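4 February 2018

Back from the open day at Zundden with sore feet and a head full of things I want to get down before I sleep. Samer Akl met us at the bottom of the stairs and was as kind as he had been on the telephone, though he talks so fast that I lost half of it on the way up. We were given tea (very strong), a badge each and a leaflet, which I have left on the bus, of course.

The part I had come for was the hand-held gripper. You hold it yourself and work the two fingers, and what the little camera sees is kept so that a robot can learn the job from it later. Samer said they had 1574 of these recordings already and hoped for a good many more by July — tidying, packing, all the dull jobs I put off at home!

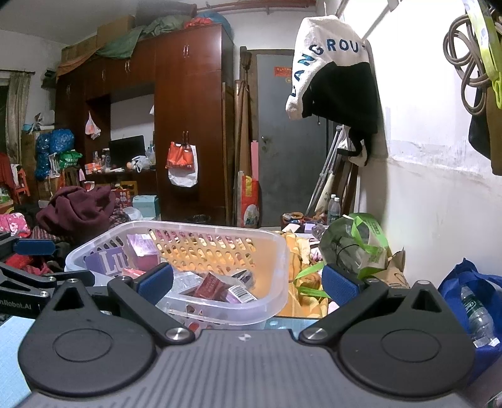
The gripper over the white basket, blue fingertips and all.

I had a go after Teun Prins, who was far better at it than me and knew it. My hand wanted to do everything at once, and I had to be told to slow down, twice. Still, they let me carry on for 90 seconds, and I came away quite pleased with myself. I must write to Samer and ask whether Feter will be holding a day like it — Teun says he would drive.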